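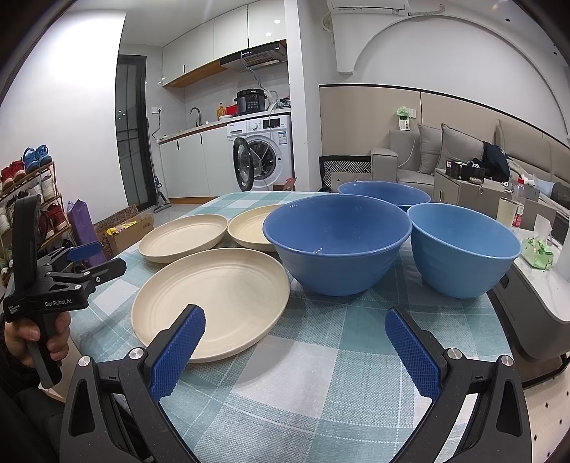

Stacking bowls by hand demo: how slow should I go?

Posted by tablecloth_tess, Ketthorpe
September 16, 2020

Hi all! I'm recording demonstrations with a pair of hand-held grippers, one in each hand, and the job is stacking three plates and then three blue bowls on my dining table. I've done 4 evenings of it now and I still can't decide on a pace. If I move the way I normally would, the fingers sometimes bump the rim of the next plate. If I creep along, it feels like I'm teaching the robot to be scared of dishes. What do you folks do?

Trokis
Welcome, and what a nice homey task to start with! I'd go at the speed you'd use if you were carrying a full cup of tea, and I'd pause for a breath just before the fingers close. My first set was 1019 takes and I rushed the early ones terribly (I was so excited), and the arm later copied every one of my hurried little grabs. For plates, come in low at the rim and tilt a bit before you lift. And please keep a few of your bumps if you recovered nicely from them, those are worth having!

qiu_fan_2
just go slow, you can speed it up later

Zukcombe
Speeding up later works for the reaching part, but I'd be careful with the moment of letting go. Also move the bowls to new spots between takes. I forgot that until November last year and had to redo the lot.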